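3.2 Listening data

We logged 2855 plays of songs by the Uvik label and kept 2802 after removing repeats. 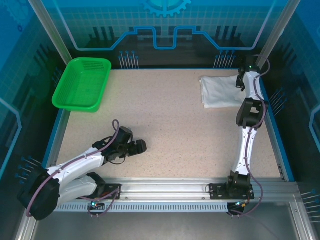 Figure 3. Work cell with two arms, a green basket and a white cloth.

Most plays came in the evening - around 400 of them in October.

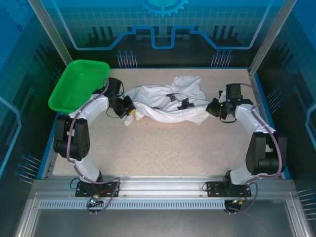

Which singer was played most?
Duangjai Yensuk, mainly for her album Rurkmont.

Her earlier singles, recorded with the Grela band, were played less often, and mostly by older listeners.
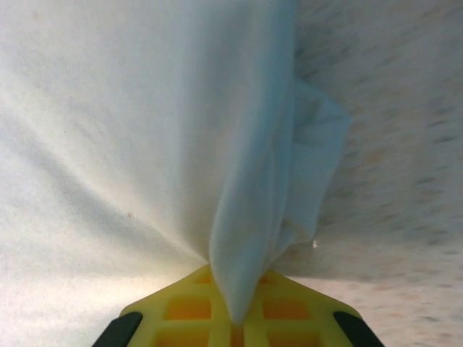 The Kaufmann chart gave a similar order for these singles.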